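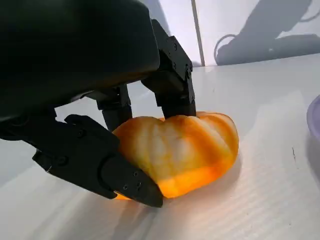
Three-Finger Hand for Light Produce: Build and Grip Tests
Project report, spring term
Build space: Javstead shared workshop

1. Purpose

The project was to build a three-finger hand, mount it on the workshop arm, and measure how well it holds small ribbed and round objects on a flat table. The hand is called Piter in the project files. It replaces Ambrose, the two-jaw gripper built last term, which held boxes well but let squat objects turn between the jaws.

2. Mechanical design

The hand has a palm housing and three jointed fingers. One finger works as a thumb and closes from the opposite side to the other two. Each finger is driven by a single tendon that runs through the links to a spool in the palm. A return spring opens the finger when the tendon goes slack.

The thumb tip is tapered into a wedge so that it can get in low, close to the table surface. The tip is held on with screws from the side, which lets it be swapped without taking the finger apart. The first version of the tip was glued and had to be cut off twice.

The thumb opens to 90 degrees from the palm. The rear fingers open less than this, and the difference set the approach angle used in all tests.

All parts are black. This made the joints hard to see against the palm during setup, and the tendon paths had to be checked with a flashlight.

3. Control

Piter runs on the Meltness controller board already fitted to the arm. Closing is done in two stages. In the first, all three spools turn at the same speed until the motor current rises on any one finger. In the second, the spools are driven one at a time in small steps until all three report contact or the step limit is reached.

The current threshold was set by hand. At the default value the thumb stopped early from friction in its own base joint. Raising the threshold fixed the early stop but increased the force on the object.

4. Test method

The main test object was a small orange pumpkin with deep ribs. It was placed flat on the white table. The hand came down from above with the rear fingers over the far side and the thumb low on the near side. A trial counted as a hold if the pumpkin was lifted clear of the table and stayed in the hand until the release command.

The pumpkin was turned by hand between trials so that the fingertips would not always meet the same ribs. No padding was added to the tips.

5. Results

Trials run: 327
Trials dropped from the count due to controller faults: 96
Full open-close cycles logged on the hand, including bench runs: 2466

Most failed holds had the same cause. One rear fingertip landed on the crest of a rib and slid into the groove during the second closing stage. The pumpkin then rotated, and the thumb lost its position. Holds were more reliable when both rear tips started on the upper part of the pumpkin with the thumb well below them.

The controller faults were traced to a loose connector at the wrist. Taping the connector stopped them, but the tape is a temporary repair.

6. Wear

The thumb tendon frayed at the point where it leaves the palm and was replaced once. The exit hole had a sharp edge, which was rounded with a file. The screws at the rear finger joints loosened over long runs and now have thread lock on them.

7. Remaining work

Add rubber to the fingertips and repeat the test set with the same pumpkin or one of similar size.
Replace the taped wrist connector with a locking type.
Give each finger its own current threshold.
Redraw the palm with a larger radius at the tendon exits.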